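Sorting task rules, v8. Posting them because Drisix and Dzene keep logging the same task two ways.

1/ Labels go down before the first grasp and stay put. One category per basket.
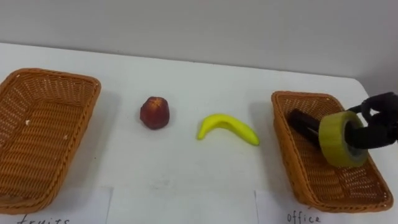 2/ An item counts as placed once the fingers open and clear the rim. Contact with the basket is not placement.

3/ Start state: both baskets empty, all items between them, no item touching another.

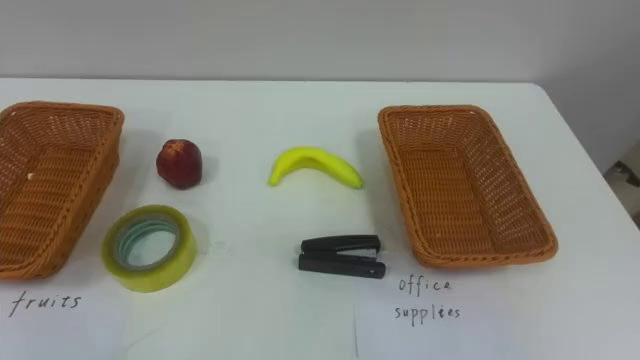 4/ Any hand inside the table edge voids the episode. Log it, reset, restart the clock. Timeout is 600 seconds.

Comments to Gintarė by Thursday.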